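Plastic stool-chair (knock-down type)

The knock-down plastic chair is a small, light seat with a molded body and separate legs that fit into sockets on the underside. I've been keeping this entry going on the Gikis wiki for a while now, mostly out of fondness – I grew up with a stack of these on the back porch, and I still think they're one of the better cheap seats ever made.

Construction

Turn one over and you learn most of what there is to know. The top of the seat is plain, but underneath you'll usually find a grid of ribs molded in one piece with the rest. Those ribs do the heavy work. A flat sheet of plastic bends when you sit on it, and a ribbed one hardly bothers, so the maker can keep the walls thin and the whole thing light enough for a kid to drag across the yard (mine do, loudly!). 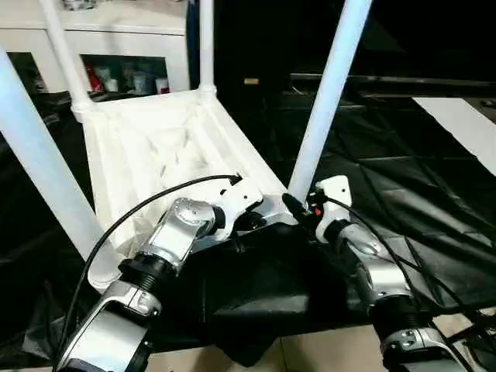 Legs are normally hollow tubes, and they come in two styles. Push-fit legs go in with a twist and a good shove, and they hold by friction. Screw-in legs have a coarse thread and cost a bit more. The Claltala catalog I learned from lists both under the same name, which has caused no end of mix-ups with spare parts. The model I own weighs 900 grams without its legs, and I love it dearly.

Putting one together

Lay a towel down first if you care about your table. I start with the seat upside down, put in two legs at opposite corners, then do the other two, and only after that do I press everything home. If a leg won't seat fully, roll the chair onto its side and work the leg in from there, where you can lean on it without the rest skating away from you. Check the feet last. A wobble nearly always means one leg is sitting a little high in its socket.
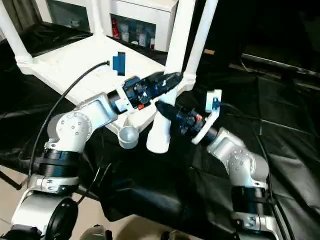 Genowefa Urbańczyk wrote on the talk page that she does it the other way around, all four legs loosely in place before any of them gets pushed, and that neighboring corners work just as well as opposite ones. She also wanted it noted that warm water on the socket end helps with a stubborn leg. I've tried the warm water and she's right, so it's in. The corner question is still open – I like my way, she likes hers.

Care

Dish soap and a soft brush will handle most dirt, and the ribs underneath want an old toothbrush. White plastic yellows in strong sun, so bring chairs in by September if you can.

See also: Stacking chair; Folding stool; Leg caps and feet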